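Section 4. First grip test with soft items

Read this before you believe the box. The sleeve on the Pelance kit says it "handles everyday household items out of the carton." We ran the kit for a full October on a kitchen table and would put it less grandly. Rigid things are easy. Bags, cloth and film take patience, and the factory settings don't help much.

You need: the assembled arm from Section 3, the wrist camera plugged in and showing a picture, the felt-like pads fitted to both fingers, one thin plastic carrier bag.

1. Clamp the base to the table. The suction feet in the carton are not a substitute, whatever the quick-start card says.

2. Open the Zepeda control panel and load profile 8. Ignore the profile named Auto Soft. In our hands it closed too early on film and then reported a good grip.

3. Set the closing force to 251 and the travel limit to 429. The panel shows no units for either, and we could not find any in the printed documents.

CAUTION: Keep fingers and hair away from the pads while the arm is powered. The stop button on the panel waits for the current move to finish. The one on the base does not.

4. Bunch one handle of the bag into a narrow tip and leave the rest in a loose heap. A flat sheet of film gives the fingers nothing to close on.

5. Lower the gripper until the tip is between the pads, then press Close.

6. Check the camera view before lifting. The gathered end of the handle should sit right at the seam where the two fingers meet, with the loop free above it.

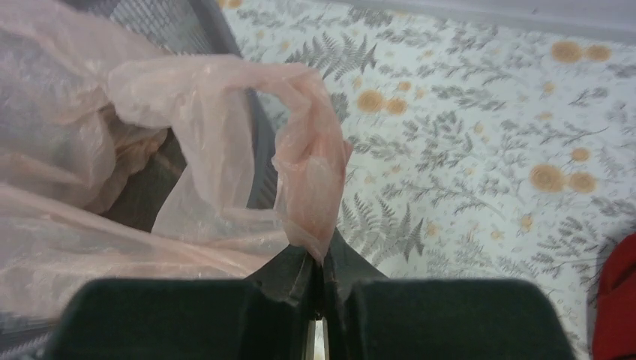
Magnus MacKinnon: I'd add that the grip reading means very little with film. Mine showed a full bar with nothing at all between the fingers, so I stopped looking at it and just go by the camera now. Pelance support told me to recalibrate. I did, twice, same bar.

NOTE: We see the same thing on firmware 711. Treat the bar as decoration until there is a fix.

7. Raise the arm a short way and stop. If the film slides, lower the arm, open the fingers and go back to step 4. Adding force is tempting, but past a certain point it only wears the pads.

8. Repeat with the other handle.

The "smart re-grasp" option is sold separately. Sheena Forsyth tried it for us and found no difference she could measure on bags, so this guide leaves it off. Go on to Section 5 for cups and boxes.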